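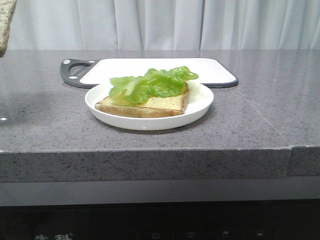
Plate position for the sandwich task: toast and lettuce on the plate, cutting board behind.

Ticket 274
Raised by: Jummai Ojo
Assigned to: Kelechi Nwosu
Site: Babalola test kitchen
Opened: 5 April 2025
Status: open, workaround in place

Fault
Arm stops during the bread pick with a grip force error. Sometimes it lifts two slices and carries on with no error at all, which is the worse case as the Jirkell controller logs it as a good pick. Lettuce picks are not affected.

Steps to reproduce
1. Load the sandwich routine and put the lettuce on the white board. 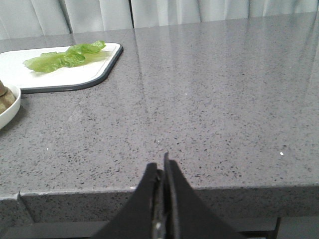 2. Run the lettuce pick on its own. Completes every time here.
3. Put a stack of sliced bread on the round plate.
4. Run the bread pick with the force limit at 900. Error on 3 runs out of 20, double pick on others.

Notes from Kelechi Nwosu
Looked at the wrist camera view for the bread pick. If the slices are not squared up, the fingers come in at the edge of the stack and can meet more than one slice. The Lisier height estimate is taken from the top slice only, so it does not know the lower ones are sticking out.
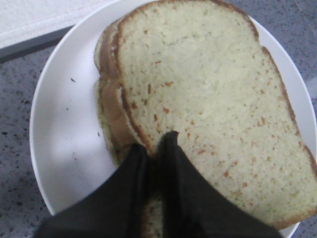

Wrist view, bread pick. Lower slices offset to the left of the top one.

Tried so far
Recalibrated the wrist camera. No change.
Swapped the finger pads for the spare Derklow set. No change, old pads put back.
Squared the stack by hand before each run. No errors and no double picks, but we can't ask the kitchen to do that long term.

Workaround
Square the stack before starting. If the arm stops while holding bread, press the stop button before reaching in. Do not clear the error from the tablet with a hand near the fingers, the arm goes home as soon as it clears.

Next
Kelechi to add a check on the edge of the stack before the fingers close. Jummai to rerun the bread pick when that is loaded.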